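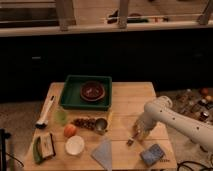 Speaker notes: the Lurnine table kit, first impressions
Filed under: Talks, Robotics, Kit reviews

Opening (keep it short, they've just had lunch)
Hi everyone, I'm Elaheh Babaei. I've been trying out the Lurnine, a tabletop arm kit from Dranport, and I've had a ball with it! Farhad Tehrani is down the front and will take the hard questions.

What you get
One arm, one gripper, the controller and a 219-page manual (hold it up). You bring the table. I'd budget an afternoon for set-up, and please read the chapter on cable routing before you bolt anything down. I didn't, and I did it all again.

PAUSE. Sip of water. Next slide. 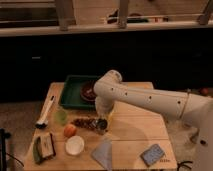

Lerkham Robotics Club

This is my favourite part of the talk. Look at where the gripper is, right over those little dark brown pieces, with the glass jar close by. Small bits like that are a rotten test for any gripper, and I wanted a rotten test. Fruit is easy to love, it's big and round and a nice bright colour. Little brown bits on pale wood are another matter.

The tray sits at the back with a bowl in it. I like having things at different distances, so the arm has to stretch for some and fold up for others.

Things I'd change
- The teach button is stiff. Farhad has a trick with his thumb, ask him.
- Saved positions get seven characters for a name. Seven! Mine all read like licence plates.
- The spare fingertips come five to a bag and I'd happily pay for a bigger bag.

Slide: same job, another moment. Let them look before talking. Point out the bend at the elbow and how the wrist comes down from above, over the pile. 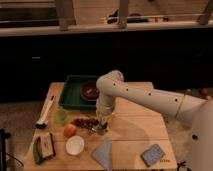 Who it would suit
Clubs, schools, anyone with a solid table and some patience. We programmed 200 short moves over the trial and I was still learning things at the end (the slow-approach setting, my goodness, use it). If you've come from the older Sadeghi kit, the menus will feel familiar but the colour coding is different, so check before you press go.

Questions, then hand over to Farhad for the gripper settings.

Want talk notes in your inbox? Sign up for the club newsletter.
© Lerkham Robotics Club | Contact us | Back to top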